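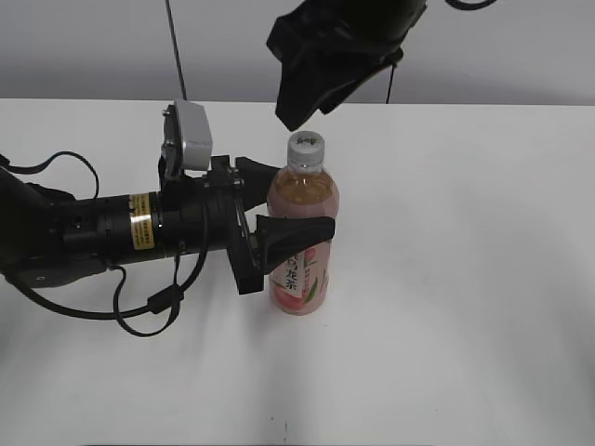 Zwei Arme, ein Budget und eine ziemlich lange Einkaufsliste

12. Juli 2019

So, jetzt muss ich das endlich mal aufschreiben, bevor ich die ganzen Angebote wieder durcheinanderbringe. Im April habe ich angefangen, die Ausstattung für unseren zweiarmigen Arbeitsplatz zu planen, und ich war damals wirklich der Meinung, das sei an einem Nachmittag erledigt (haha). Die Arme selbst waren ja schon bewilligt. Es ging „nur“ noch um Greifer, Finger, Kabel, Halterungen und den Tisch.

Drei Anbieter hatte ich am Ende auf dem Zettel: Stemier, Hirbridge und Bakhtiari. Stemier war am schnellsten mit der Antwort, 2.281 Euro für einen Zweifingergreifer samt Montageplatte. Hirbridge lag bei 2.000 Euro glatt, allerdings ohne Platte und ohne Anschlusskabel, und genau da fängt der Spaß an. Bis man alles dazugerechnet hat, ist der schöne Abstand nämlich weg! Bakhtiari wollte erst mal telefonieren, dann noch mal telefonieren, und schickte mir schließlich ein PDF, in dem die Preise auf der letzten Seite als Fußnoten standen.

Unsere Testaufgabe ist seit Wochen dieselbe: eine Flasche Pfirsich-Oolong auf dem Tisch, ein Arm kommt waagerecht von der Seite, der zweite von oben an den Deckel. Klingt banal, hat aber meine Liste komplett umgeworfen. Für den seitlichen Arm braucht man Finger, die an einer runden, glatten Plastikflasche ordentlich anliegen. Von oben ist der Platz viel knapper, da zählt vor allem, wie breit der Greifer baut und was seitlich noch alles absteht. Ich hatte ursprünglich zwei identische Fingersätze eingeplant und würde das heute nicht mehr so machen. Lieber einen Satz weniger am Anfang und dafür Geld für Sonderfinger zurücklegen.

Und dann die Kabel, ach je. In meiner ersten Kalkulation stand dafür eine einzige Zeile, ohne Betrag. Inzwischen habe ich 800 Euro für Kabel, Clips und Kabelführung drin und finde das immer noch eher sparsam. Bei uns liegt ein Teil der Leitungen in Schlaufen auf der Tischplatte, das geht beim Ausprobieren, aber auf Dauer möchte ich das am Arm geführt haben. Wer gerade selbst plant: Fragt nach den Kabellängen, und zwar schriftlich. Bei einem Angebot waren sie schlicht nicht angegeben. 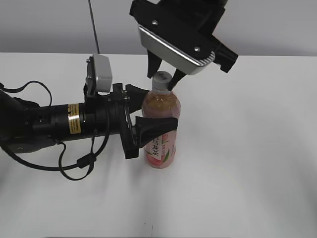
Was jetzt bestellt wird (und was warten muss)

Entschieden habe ich mich für Stemier bei den Greifern. Teurer im ersten Moment, aber Platte und Schrauben sind dabei und ich muss nichts selbst fräsen lassen. Die Kamerahalterung kommt von Prasetti, zusammen mit einem Ersatzbügel macht das 1.014 Euro. Da habe ich kurz geschluckt, das gebe ich zu.

Warten müssen die zweite Tischplatte und ein richtiger Werkzeugwechsler. Den hätte ich wahnsinnig gern gehabt! Aber solange wir mit Flaschen üben, ist er Luxus, und die Rücklage für Ersatzfinger ist mir wichtiger. Die Kabelführung bestelle ich erst, wenn die Wege der beiden Arme feststehen, sonst kaufe ich sie garantiert zweimal.

Offen ist noch die Wartung. Stemier bietet einen Vertrag an, Hirbridge rechnet nach Aufwand ab, und ich habe bisher keine Ahnung, was sich bei unserer Nutzung eher lohnt. Falls hier jemand mitliest, der schon mal so einen Vertrag unterschrieben hat: Schreibt mir gern in die Kommentare, was drinstand und ob ihr ihn verlängert habt.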